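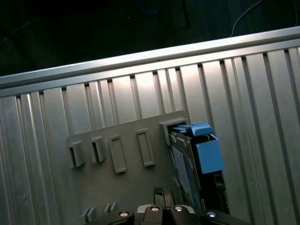 Wing-sze said the offset was wrong again, and that it had been wrong since the plate was moved to the upright panel.

"It's wrong by 2 millimeters," Mwende said. "It was wrong by more on Monday."

"So you moved the error."

"I reduced it."

The shop was the back half of a former tile warehouse in Poltitz, and after dinner it was usually just the two of them. The arm was called Avia. The name came from a sticker on the crate that the base had been shipped in, and it had stuck before anyone proposed a better one. Avia was supposed to pull a module out of the big slot on the gray plate, carry it across, and seat it again without bending anything. A person could do this while talking on the phone. Avia took 163 lines of script and a table of corrections that Mwende kept in a paper notebook.

She read the table aloud. Approach height, tilt, jaw width, closing speed. Wing-sze typed each value and read it back.

"Tilt?"

"Same as the panel."

"Measured or assumed?"

Mwende did not answer. She got the digital level out of the drawer, zeroed it on the bench, and held it against the top rail until the number stopped changing. Then she crossed out a line in the notebook and wrote a new one beside it. The difference was small. At the far end of the arm, it came to roughly the error they had been chasing.

"Assumed," she said.

Wing-sze entered the new tilt and saved the file as attempt 11. The controller was a Damuleck board bought secondhand in October, and it needed a full restart to accept a change in the tool frame. They waited. The fan came up, then the brake on the shoulder joint released with the flat click that Mwende had stopped hearing months ago and heard now.

"Speed?" Wing-sze asked.

"Ten percent. If it touches the latch, stop it."

"And if it only brushes the latch?"

"That's touching."

Avia left its rest position and came up toward the plate. The motor current was plotted on the screen as a green line, and both of them watched the line and not the arm. Contact would show there first. At the pause point the script waited 600 milliseconds for vibration to settle – Wing-sze's addition, disputed and then kept – and then asked for confirmation.

The cursor blinked after the prompt. Wing-sze had her finger over the key.

"You wrote down the new number?" she said.

"Yes."

"In ink?"

Mwende checked. It was in pencil. She found a pen, went over the digits, and put the cap back on.

"Go," she said.

Filed under: Short Fiction, Machines, Workshop Stories

3 comments

wei_lathe: The tilt thing got me. I lost a whole weekend once to a fixture I was sure was square. Did it pull the module or not?

Odile: Good piece. I would have liked one more page. The pen is a nice place to stop though – I'll allow it.

gantryman: Small gripe, a tool frame change shouldn't need a full restart on any sane controller. Then again they did buy it used.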